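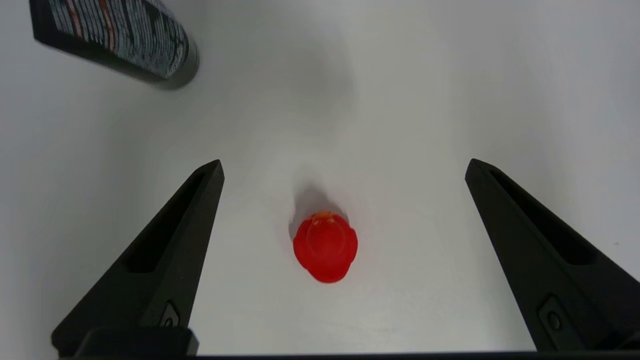 You'll never get teenagers to bed earlier, so why pretend the clock is the problem, came the answer from the row behind me, loud enough that half the gym turned around. I'd only whispered that I liked the new bell schedule! I wasn't even talking to them!

May 26, 2019

Still thinking about the meeting. The high school here in Zastton is supposed to start at 8:35 from September, which would be over an hour later than now, and I went in expecting to sit quietly and eat the cookie I'd bought at Taşdemir on the way over. Instead I stayed until almost 10 and came home too wound up to sleep (so yes, I see the irony).

The sleep part I'm sold on. My oldest leaves in the dark for a good chunk of the year and I've watched a perfectly bright kid put orange juice on cereal. First period chemistry is a lost cause. But then they got to the buses and my stomach sank a bit. The high school and the elementary share drivers, so if the big kids go later, the little ones go earlier – and my youngest would be out at the corner by 7. There were 561 survey forms sent back and 412 of them said yes to the change, but the question didn't mention the elementary side at all. I checked mine, it's still on the fridge.

They're using a program called Drornex to draw up the routes and it put us on bus 21, the one that goes all the way out past the Panomano warehouse before it turns around. A woman near the front asked if a person had ever ridden that route with a stopwatch and got a long answer that had no yes in it.
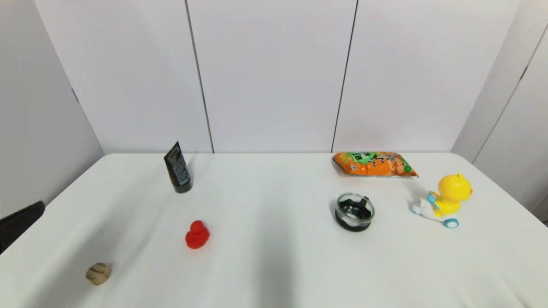 The yellow duck and the red one.

Other things I want to remember before they slide out of my head: practice would end at 5:45, and the soccer parents are furious about losing the light. After-school jobs came up too, and I hadn't thought of that one. Before-school care would have 200 spots and there's already a sign-up sheet, so I put us down just in case. I can always cross us off.

I've started an email to the board, deleted it, started again. Right now it says "I support this, but" and then a lot of nothing. Will try again tomorrow after lunches are packed. Also need to find the permission slip for the aquarium, and the library books are due.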